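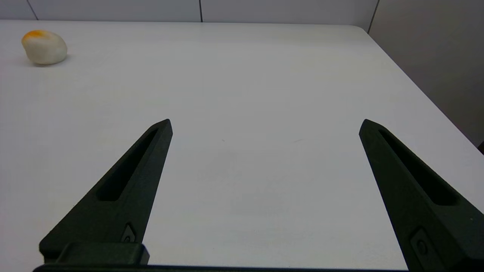 Figure 1. Rounded object with an orange-yellow patch, on a white tabletop.

4.2 Do sponsored visits bring visitors?

Regional tourist boards tend to treat the hosted press trip as a proven tool. The evidence is thinner than the budgets suggest. In our review of the Lusance coast and the hill villages behind it, we found plenty of reports listing posts published and meals served, and very few that asked whether a single reader later booked a room.

The usual argument runs as follows. A group of travel writers is fed and driven about for a few days, each writes up the visit, and readers follow. The first two steps are easy to document. The third is mostly assumed. The Trurkivau board, for instance, credits its May tour with 837 overnight stays in the following season, but that figure comes from a guest card with one tick box for "read about us online." A guest who looked up bus times would tick the same box.

We tried to do a little better. Guests at 35 small inns were asked to name anything they had read before booking, and 900 usable cards came back. Only two named a post written by someone on the tour. We do not claim the true effect is that small — people forget what they read, and some innkeepers handed out the cards only when they were not busy — but it is hard to square with the board's account.

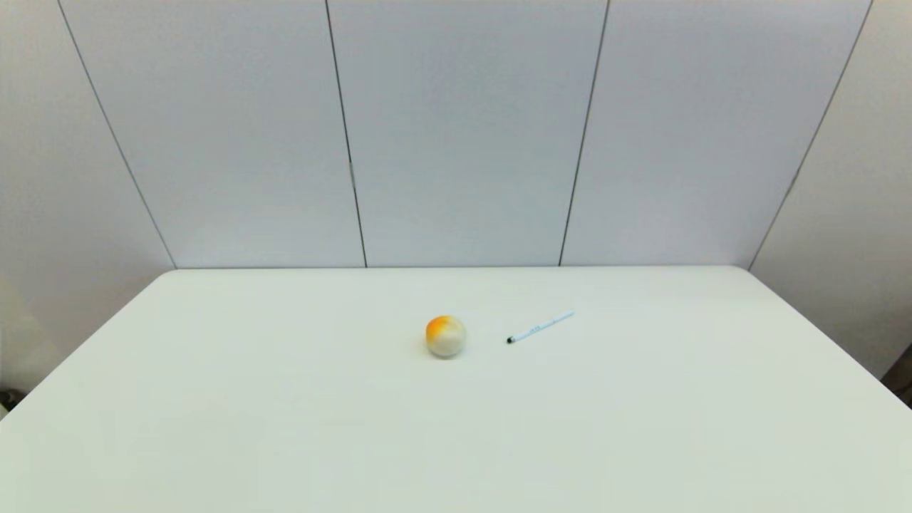 A second claim is that hosted trips spread visitors away from the beach towns and into places such as Ji, where the cured meats and chestnut flour get most of the praise. Here the timing is a problem. The road to Ji was resurfaced in the same year, and the bus from Vumow began running on weekends. Day visits rose, as they did in villages no writer was taken to see. Until someone compares matched villages over several seasons, we see no good reason to give the credit to the tour.

There is also the matter of tone. Posts from hosted trips in our sample were warm almost without exception, and few mentioned the closed museum or the long gap between trains. Whether readers discount such praise is an open question. Past surveys asked them if they trust travel blogs in general, which tells us little about what they do when one particular blog recommends one particular ham.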